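Can a Machine Do It Yet? Bowls, Pans and Other Awkward Kitchen Vessels
Workshop and Kitchen Tips, compiled by Elin Landeg

Readers keep writing to ask which chores can be handed to a machine. Last time it was sweeping and floor washing, where the answer was mostly yes. This page covers vessels: mixing bowls, stockpots, colanders, anything with an open top and a rim. The answer is mostly no, with exceptions that depend on the rim, the weight and what is inside.

The notes apply to a home kitchen or a small shop. Large bakeries have fixed bowl hoists and tippers, and those work well. They also take up a wall.

Why a bowl is hard to hold

A bowl with sloping sides gets narrower toward the base. Squeeze it from both sides below the rim and part of the force goes into pushing the bowl upward, out of the grip. A person corrects for this by hooking the fingers under the lip and pressing the thumb inside. Two flat jaws cannot do that. They have to press harder, or rely on rubber facing, or sit directly under the rolled edge so that the edge carries the load.

Of the three, the rolled edge is the one to look for. If you are buying bowls that a machine may have to lift later, choose a rolled lip over a cut one. The cut lip gives the jaw nothing to bear against and it marks soft pads quickly. A rolled lip also keeps a thin bowl from going oval when it is clamped at two points.

Two contact points on opposite sides will support a bowl but will not stop it from swinging. The line between the contacts becomes a hinge. If the contents sit above that line the bowl wants to tip; if they sit below it, the bowl hangs fairly steady. Set the grip as high as the shape allows, and fill low.
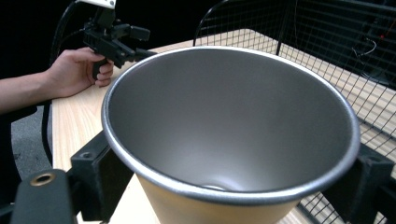

Filed under: Lifting and Holding

A steep conical bowl is one of the better shapes for a high grip. The contents collect in the narrow bottom, well below the rim, and the rim itself is wide enough that the two sides can be gripped without the jaws getting in each other's way. The drawback comes afterward, when the bowl has to be put down. A narrow base needs a level surface and a straight descent. Come down at a slant and one side of the base touches first, the bowl turns in the grip, and whatever is inside moves to the low side.

Metal interiors cause a second problem, which is seeing. A machine that judges depth with a camera can be misled by a bright patch of reflected light at the bottom of the bowl. It may take the patch for liquid or for an object. Matte finishes are easier than polished ones. Moving the lamp is cheaper than changing the bowl: light from the side, with a diffuser, and keep the lamp out of line with the camera. The same fix helps people trying to read the level of a clear syrup.

Hand-guided grippers

Most of the progress in this area starts with a person holding the gripper. The operator squeezes the handle, the jaws close, and the job gets done by hand with the tool in between. It is slower than using bare fingers, and it shows quickly which tasks two jaws can manage. If you cannot do the chore comfortably with a pair of stiff tongs in each hand, a machine with the same sort of jaws is unlikely to do it well.

That makes a useful test at home, with no equipment beyond the tongs. Rhiannon Foulkes ran it on her own kitchen in June, working through one cupboard at a time. Her results, lightly edited:

Empty steel bowl, rolled rim: lifted and set down without trouble.
Same bowl with dry flour: lifted, tilted slightly on the way down.
Same bowl with water: would not attempt over the floor again.
Ceramic bowl, thick edge: too heavy for the grip, slid.
Colander: easy, provided the tongs miss the feet.
Nested bowls: could not separate them. The whole stack came up.

The nested bowls deserve a note. Stacked bowls of the same make hold together by friction and by the air trapped between them. People break the seal with a twist. A two-jaw gripper can twist only if something else holds the lower bowl. Store them with a sheet of paper towel between each pair and the job gets much easier, for people as well.

Products we have been asked about

The Ekard countertop arm is rated by its maker for loads up to 5 pounds. That figure is for a compact load held close to the wrist. A wide bowl puts the weight well out from the jaws if it is gripped on one side only, and the usable load drops a long way. Treat it as an arm for empty bowls. The standard jaws have plain rubber faces, and a deeper jaw with a groove for the rim is sold separately.

The Rirkano dish loader takes plates and flat pans from a rack. It does not take bowls deeper than the rack slot. Several readers have tried bending the rack. The loader then misjudges the position of the next item and stops, which is the correct behavior.

Plarnance sells clamp pads in a soft compound for one-handed cooks and small shops. They are passive and have no motor. They hold a bowl by the rim at two points while you stir, and for most households that is the part of the job worth handing over. Wash the pads by hand and let them dry off the clamp. Keep oil away from the faces, where it cuts the grip badly and is slow to come out.

The Phùng tilting stand holds a mixing bowl in a ring and pours by crank or motor. The ring avoids the whole grip problem, provided the bowl fits it. Measure under the rim, not across it. The motor version has 50 preset pour angles and most users will need very few of them.

Setting up a bench for machine or one-handed work

Fix the position of the bowl first. A shallow ring, a cork mat with a cutout or a ring of damp towel will all do. A machine that knows where the bowl is has most of its work done already, and a cook with one free hand is in the same position.

Route cables behind the work or overhead, with enough slack for full travel. A cable that drags across the bench will eventually catch on a rim. Tie the slack to the stand and not to the moving part.

Protect a wood top. Bowls that land at a slant dent soft wood along the grain, and a hard base ring leaves crescents. A thin mat is enough. For dents already there, a damp cloth and a warm iron will raise most of them if the fibers are not cut.

Check the grip when the bowl is empty. Then check it with dry rice, which moves like a thick liquid and can be swept up. Use water last, and only over a sink.

Keep hot liquids out of it. No countertop arm we have looked at should be carrying boiling water or oil. Let anything above 130 degrees Fahrenheit cool before it goes near a powered gripper, and follow a lower limit if the manual gives one.

Where things stand

Holding a bowl still: yes, and a clamp does it without a motor.
Lifting an empty bowl from a known place: yes, with the right rim.
Pouring from a fixed stand: yes, for batters and thin liquids. Stiff dough still has to be scraped.
Carrying a full bowl across the kitchen: not at a price or a speed that makes sense.
Scraping the bowl clean: no. The spatula has to flex against the wall and follow the curve, and the pressure changes the whole way around.
Washing up: the dishwasher, as before.

Corrections go to the usual address. The next page deals with jar lids, and reader notes on lids that are received by Friday will be included.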